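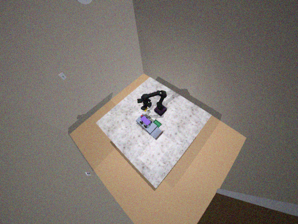 The wrist was going to be the trouble, according to the voice on the phone, and it would be the trouble whether the arm was on a screen or on a bench. Gravity didn't care. He should drop the wrist speed to 60 and try the yellow block again.

He put the phone on speaker and set it against the vise. The shop on Gorkside was cold. Everyone else had gone home at nine and turned the heat down.

"I've got it at 60," he said.

"Then what does it do?"

"It goes down, closes, and comes up with nothing."

"How many tries?"

"It's on run 937."

There was a long breath at the other end. His sister had built two arms from the same Dolano plans, and both of them worked. She had told him to run it on the computer first, all the way through, before he cut any metal. He had cut some metal anyway. The upper link was lying next to the keyboard with the holes drilled on the wrong side.

"Read me the finger length," she said.

He read it to her from the file. She asked him to read it again, then asked what the plans said. He had to get up and find them under the coffee can.

"Two millimeters longer," he said.

"So it's closing above the block."

"It looks like it's touching."

"You're looking at it from up near the ceiling. Swing the view down to the mat."

He swung it down. There was a gap between the fingertips and the top of the block, thin as a fingernail. He had been at this since supper.

He changed the number, saved the file, and started run 938. The fans in the old Juken computer got louder. The arm went out and down, and the fingers shut on the yellow block and lifted it. He didn't say anything.

"Well?" she said.

"It's up."

"Does it hold?"

He watched it swing over toward the green block and stop.

"It holds."

"Good. Now do it 900 more times, and don't drill anything until December."

He picked up the link and turned it over. If he flipped it end for end, he thought, the holes might still line up. He asked her about that, and she told him to go to bed.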